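The Big Bed Fold - winter knits, June

Hi all, and welcome to the knitwear page! A few of you asked how I get through the woollies once the cold really sets in, so here's a bit of natter about it. Everything gets dumped on the bed first. I know Karine Lachance swears by the kitchen table, but I like a soft surface, and my leafy blanket (the velvety cream one with the brown and grey fronds, bought at the Karstead market for 40 dollars and worth every cent) is the nicest place in the house to spread things out.

Start with the navy one, I say. It's a fine knit with red trim, and fine knits show every crease if you rush them.

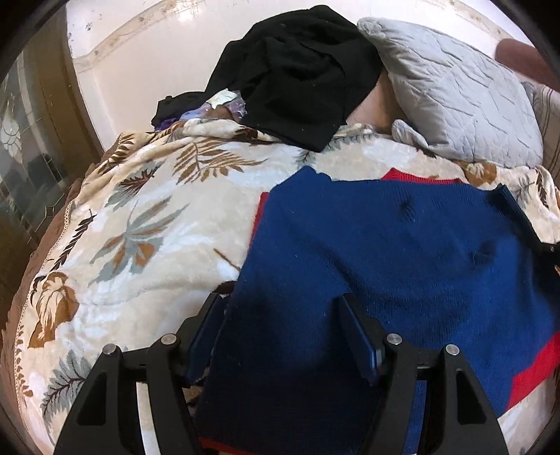

My favourite colour pairing, navy and red, and I seem to have been buying it for years without noticing. Mum was the same with green. I do the sleeves first, then bring the sides in, then fold up from the hem - Hrefna Þrastardóttir taught me to do it that way when we shared the flat on Dalsgaard Street, and I've never gone back to hangers for anything knitted. They give you those awful pointy shoulders!

Lint is the other job. I used to pay far too much for sticky rollers and now I just go over things with a damp rubber glove at the end of the season. Some 40 minutes for the whole lot, if the radio's good.

Red and blue folded up together, so they live together in the drawer. The black thing in a heap by the grey quilted one is still waiting its turn.

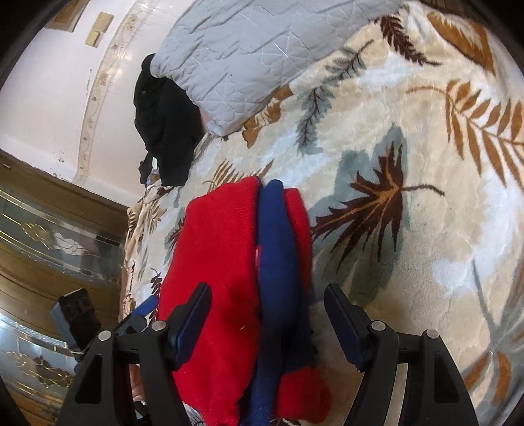
Page last changed: June, 9.40 pm

I've had a couple of messages about drawer liners. Mine are plain brown paper, cut to fit and swapped every winter. Elínborg Egilsson puts cedar blocks in with hers and they smell gorgeous, but I get a headache from cedar so it's a no from me.

Scarves and beanies are going up next, once I've found the other half of them (try the car, says Hjalti).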